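Subject: Re: [tables] Oil or wax for a light table top?
List: Wullora Home Woodwork

On Friday the Alside group wrote:
> We bought a used table for our reading room. The top is pale
> and I am afraid that oil will make it yellow. Does anybody
> have experience with Talavera wax?

Hello all,

I used the Talavera wax on my own table in November, so I can tell you what I did. I sanded first with the fine paper from Astlow, always along the grain. Then I put on 2 thin coats and waited 30 minutes before I rubbed each one with a cotton cloth. 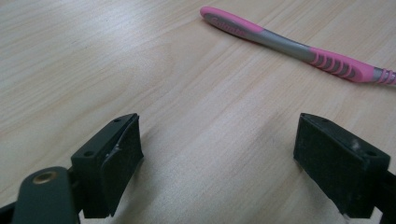 For the color, I would try the wax on the underside first and look at it by daylight. My top is still a pale beige, a little more peach toward the middle where the light falls on it, and the thin wavy lines of the grain are easy to see. One tin cost me 59 with shipping, and I still have the half of it.

Please write to the list which one you choose.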